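Chapter 4
Where Things Live: Storage, Searching and the Cost of a Lost Screwdriver

Every workplace has an official system for putting things away and a second system that people use. The official one is laminated. The second involves a windowsill.

This chapter is concerned with the gap between the two. We begin with hand tools, which are cheap, familiar and remarkably good at leaving. 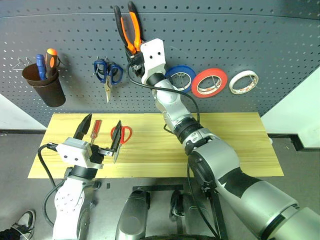

Consider the repair shop at Drorwood, a maker of office chairs. One February, the shop kept a log of every search that lasted longer than a minute. By the end of the month it held 300 entries. The longest search took 43 minutes and ended in the searcher's own back pocket – a location the labeling system had failed to foresee.

Management responded by buying more tools. Readers who have ever owned 13 pens and been unable to find one will guess how that went.

4.1 Open and closed storage

Storage is called open when its contents can be seen without moving anything, and closed when they can't. Drawers are closed. So are cabinets, toolboxes and most coat pockets. 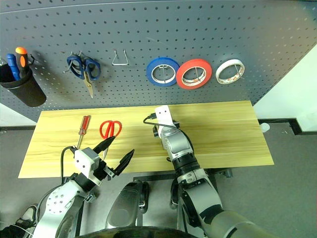
Open storage has one great strength: a gap shows. A drawer with a missing tool looks much like any other drawer, and will go on looking that way until somebody is standing on a ladder. Its weakness is dust, along with the opinions of visitors.

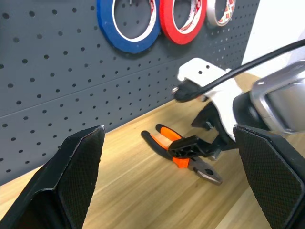
Figure 4.3 Combination pliers on a wooden tabletop.

4.2 Shared supplies

Tools are borrowed; supplies are used up. Tape, glue and sandpaper therefore need a different rule, known as the reorder point: the amount left on hand when a new order goes out.
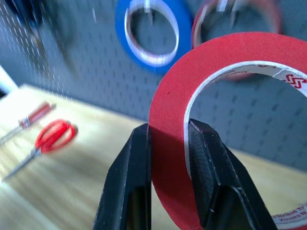 Sundden, a sign shop with 50 employees, set its reorder point at "when we run out." The method was simple to teach. Section 4.3 works through what it cost.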